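Clasificar lo que no se parece a nada
Un método de aprendizaje por imitación aborda la manipulación bimanual de envases domésticos con 551 demostraciones

24 de abril de 2024

El surtido de un supermercado es un mal banco de pruebas para quien busca resultados limpios. Los envases blandos cambian de forma al primer contacto, los tubos ruedan y los cartones pequeños ofrecen caras lisas que la pinza debe abordar en el ángulo correcto. El grupo de manipulación de Hornska ha elegido ese surtido para evaluar Zomden, un método de aprendizaje por imitación para dos brazos fijos sobre una mesa.

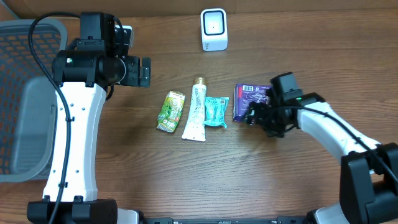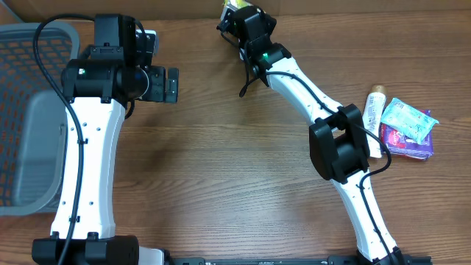

Puesto de trabajo con dos brazos, envases pequeños sobre la mesa y una cesta gris a la izquierda.

La hipótesis de partida es conservadora. Los modelos que predicen secuencias completas de acciones a partir de imágenes funcionan bien mientras el objeto se comporta como en las demostraciones. Cuando un sobre se arruga o se desliza bajo otro, la secuencia ya calculada deja de ser válida y el brazo la ejecuta igualmente. La solución habitual consiste en acortar el tramo de acciones entre dos consultas al modelo, con un coste conocido: movimientos entrecortados y vacilaciones cerca del contacto.

Zomden mantiene tramos largos y añade un estimador de validez. Se trata de una red pequeña que compara, en cada ciclo de control, la observación actual con la que el modelo esperaba encontrar en ese punto del tramo. Si la discrepancia supera un umbral, el tramo se descarta y se calcula otro. El umbral no es fijo – se ajusta por fase, con mayor tolerancia durante la aproximación y menor durante el cierre de la pinza.

Los datos se recogieron por teleoperación. El conjunto final reúne 551 demostraciones, obtenidas tras depurar 830 grabaciones. Se eliminaron las que contenían pausas largas del operador, las interrumpidas y aquellas en que la vista principal quedaba tapada por un brazo durante el agarre. Este último criterio fue discutido dentro del propio grupo: suprimir las oclusiones facilita el entrenamiento, pero aleja los datos de las condiciones de uso. Se optó por conservar las oclusiones parciales y descartar solo las completas.

La evaluación comparó 3 variantes: tramo largo sin estimador, tramo corto sin estimador y tramo largo con estimador. Cada una se ensayó en 30 disposiciones iniciales de los objetos, idénticas para todas y ausentes del conjunto de entrenamiento. Se consideró éxito el traslado de todos los envases a su destino sin intervención humana. Un agarre fallido y corregido por el propio sistema no penalizaba.

El tramo largo con estimador obtuvo la tasa de éxito más alta, aunque la ventaja se reparte de forma desigual. En envases rígidos, las tres variantes dieron resultados difíciles de distinguir. La diferencia se concentra en los sobres y las bolsas, sobre todo cuando hay solapamiento entre dos piezas. En esos casos, la variante de tramo largo sin estimador tendía a cerrar la pinza sobre la posición prevista, con el envase ya desplazado.

El estimador tiene también sus fallos propios. Los plásticos brillantes producen reflejos que varían con el movimiento del brazo, y la red los interpreta a veces como un cambio en el objeto. La consecuencia es una replanificación innecesaria, en general inocua, que en algunos ensayos se repitió hasta agotar el tiempo asignado. El grupo probó a entrenar la red con variaciones sintéticas de iluminación. El problema disminuyó sin desaparecer.

Queda abierta la cuestión de la transferencia. Una versión preliminar, congelada en febrero, se instaló en un segundo puesto en Trulitz con otra mesa y otra altura de cámara. El modelo de acciones necesitó demostraciones nuevas; el estimador se reutilizó con un simple reajuste de umbrales. Los autores lo presentan con cautela, dado que el segundo puesto empleaba los mismos brazos y un surtido parecido.

La firma Cartwright, que cofinancia el trabajo, ha pedido ensayos con envases parcialmente vacíos, cuyo centro de masas se desplaza durante el traslado. El estimador actual solo usa imágenes y corriente de los motores de la pinza. Incorporar el par de la muñeca exigiría repetir parte de la captura, y esa es la tarea prevista para la siguiente fase del proyecto.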